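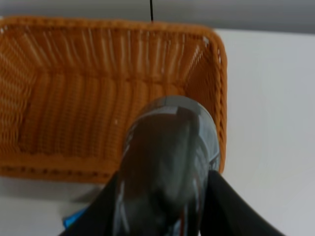 15 September 2021

Open day, bench 2. Notes while they are fresh, mainly for whoever sets up the Treloar visit.

Arm was up and homed before the first group came in. Joint offsets from the June calibration still load by default, so I overwrote them with the current set and saved under the Otwood profile. Do not load the old file. It puts the tool point low and the fingers will meet the basket before the planner expects them to.

Task shown: pick a bathroom item from the table, carry it to the basket, release, return to the ready pose. The basket stays at the back, towards the arm side, and the items go out to the left and in front. Same layout for each group, reset by hand between runs. We did not show sorting. The item classes in the Cloklow config are not good enough to put in front of visitors, and the console prints the wrong label in large type when it guesses badly.

Log holds 119 cycles for the day, including warm-up and the repeats people asked for. Have not separated them yet. Faults were of two kinds:

a) Grasp closed short on the toothpaste box. With the box lying at an angle to the table edge, the wrist has to rotate further than the planner likes, and it sometimes settles for a poor approach and takes a corner. Squaring the box to the table cures it but makes the demonstration look arranged. I left it diagonal and accepted the retries.

b) Release too high over the basket. The item drops the last part and lands on its side. Harmless, but noisy, and one visitor asked whether it was meant to do that. Lowered the release height by 12 mm after the second group. Better. Could go lower still if the approach is kept clear of the rim.

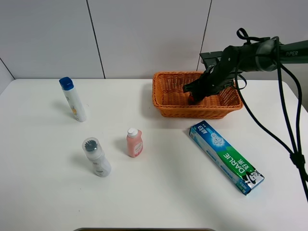 The cable run needs doing again before Treloar. It is tied at one point and the slack is left to find its own way, which is fine for bench work but gives people something to lean over and point at. Suggest a second tie further up and a guide at the back of the table. Check full wrist travel afterwards, by hand, with the drives off.

Speed was held at the reduced setting all day. Several visitors said it looked slow. It is slow. I would keep it there for any group standing this close to the table.

Questions worth preparing for:
- Does it know what each thing is? (No, not in this mode.)
- What happens if an item is moved while the arm is travelling? (It goes to the old position. Shown once on request.)
- Could it screw a cap back on? (Not with these fingers.)
- Price. Referred to the Eka sheet.

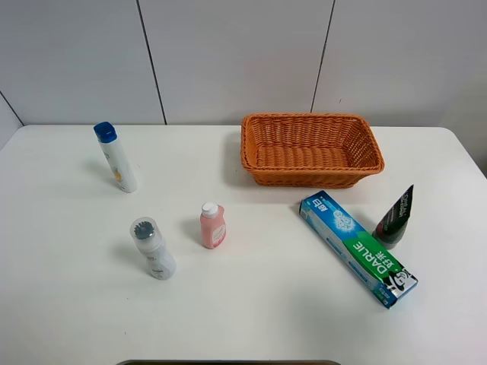 Item choice matters more than I allowed for when packing the box of props. Cylinders with straight sides are easy. Anything that tapers wants a lower grasp and a slower lift. The dark tube stood on its cap is the one to watch: it has a small footprint, leans a little, and is close beside the toothpaste box, so an approach from the wrong side has to clear both. For the next visit either lay it flat or move it well away from the box. The small pink bottle can stay where it is, with open table in front of it.

Cycle records are in the shared folder as run 749, unedited. Operator notes are in the same place, as a text file. Timestamps on the console are an hour behind the arm controller - correct for this before comparing the two.

To do:
- split warm-up cycles out of run 749
- archive the June offsets so they cannot load by default
- second cable tie and guide
- retest box grasp with the wrist limit relaxed
- wipe finger pads, check for wear

Last updated: after bench check, release height confirmed in Otwood profile

Recent entries
Otwood profile: tool point and joint offsets
Finger pad replacement, bench 2
Cloklow config: item classes, known errors
Treloar visit: room and power requirements
Eka sheet: where the current copy is kept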